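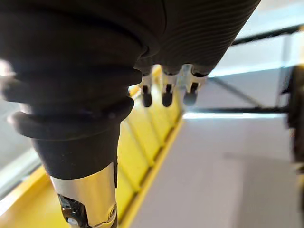 Flour is flour, one customer wrote to us in January, and he wanted to know why he should pay more for ours than for the bag at the supermarket. We get that letter in one form or another every winter. It deserves a straight answer, and most of this page is an attempt at one.

Bulow Mill grinds wheat, rye and corn at 2145 Ackermann Road in Banden. We sell to bakeries, restaurants, schools and home bakers. We have 414 wholesale accounts, most of them within a day's drive, and a small retail counter at the front of the building. We don't grow grain and we don't bake bread for sale. Milling is all we do.

What we make

Our main product is a bread flour ground from hard red wheat. It is sifted to take out the coarse bran, but some of the fine bran and most of the germ stay in, so the color is closer to cream than to white. It takes up more water than store flour. Bakers switching over usually need to add a little water to their dough and let it rest longer before shaping.

We also make a whole wheat flour, a pastry flour from soft white wheat, a medium rye, a dark rye, and cornmeal in two grinds. The coarse cornmeal is for polenta and grits. The fine one is for cornbread and for dusting peels.

None of our flour is bleached or bromated. We don't add enzymes or malt. The only thing in the bag is the grain named on the front. That does mean the flour changes a bit from one harvest to the next. Protein goes up in a dry year and down in a wet one, and the bakeries that buy from us have learned to adjust. We test every lot for protein, moisture and falling number, and the results go out with each wholesale order. If you buy at the counter, ask for the sheet.

How we mill

The grain comes in by truck and is sampled before we unload. If the moisture is too high or the sample smells wrong, the load goes back. After cleaning, the wheat is tempered, meaning we add a measured amount of water and let it sit overnight. Tempering toughens the bran so it comes off in flakes, and it softens the inside of the kernel so it grinds easily.

We run stone mills for the whole grain flours and a short roller line for the sifted ones. At full speed the roller line makes 1000 pounds an hour. A large commercial mill would find that very slow. The stones are slower still. They have to be dressed by hand, and when that happens we stop grinding rye and cornmeal until the work is finished. We try to build up stock beforehand, and we don't always manage it.

Stone-ground flour keeps its germ, and the germ has oil in it. The oil gives flavor, but it also goes rancid. Whole wheat flour from any mill should be used within a few months, or kept in the freezer if it will be longer than that. Each of our bags is stamped with the month it was milled. If a shop is selling you a bag that is more than six months old, please tell us.

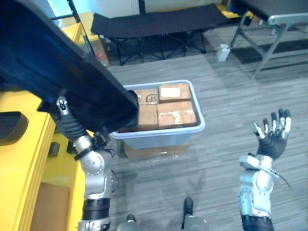 Where the grain comes from

Most of our wheat is grown in the Calen valley, on land that was mainly hay and feed corn before the mill opened. The soil there is heavy and the springs are cool, and for a long time it was thought to be poor country for bread wheat. Some varieties do badly. Others do well enough if they are planted early in the fall and the fields drain.

We contract with growers before planting and agree on a price per bushel, with a premium for protein. The price doesn't move with the market in either direction. In some years the growers would have done better selling elsewhere, and in some years we could have bought cheaper grain from out of state. Both sides have kept to it so far.

Rye comes from the same farms and is part of their rotation. Corn is harder for us. Local corn is nearly all feed corn, and we need a flint or dent corn that is dry, clean and free of mold. When the local crop isn't good enough we buy from farther away and say so on the label.

A short history

The building on Ackermann Road was a feed store and then a warehouse for farm equipment. The scale in the yard dates from the feed store and still works, although we have replaced the deck. Our first stone mill went in at the north end, where the floor was strong enough. The roller line was bought secondhand from a mill that was closing, and it came to us on flatbed trucks in more parts than we had expected. Putting it together took a full winter.

In the early days we sold only whole wheat, mostly to people who already baked at home. The bakeries told us they liked the taste but couldn't use it for every loaf. They wanted something sifted. That request is the reason the roller line exists, and bread flour has been the larger part of our business since the first year we offered it.

Price

To go back to the letter. A bag of our bread flour costs more than a supermarket bag of the same size. Part of the difference is what we pay for grain. Part is scale: a small mill spends more labor on each pound of flour, and we ship short distances in small loads, which is an expensive way to ship.

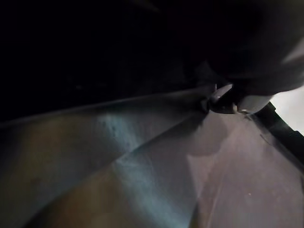
The rest is yield. When we sift out bran we sell it as feed for very little, and we can't pull as much flour out of a bushel as a big roller mill can. If you bake a loaf a week the difference comes to small change. If you bake for a large family every day it adds up, and the 50 pound bag is a much better buy than the small one. Several of our customers split a large bag between two or three households.

Some people bake with our flour and can't taste a difference. They should buy whichever bag they like.

Buying from us

The counter is open from 8 in the morning until 3 in the afternoon on weekdays. Please bring your own container if you want bran, and come before noon for it if you can. Wholesale orders need to be in by 10 a.m. to go on the next day's truck. New wholesale accounts can ask for a sample bag of any flour along with the current test sheet.

We ship small bags by mail. We do not ship the large ones, but they can be picked up at the dock on the Calen side of the building. Ring the bell and wait, as the mills are loud and it can take us a minute to hear it.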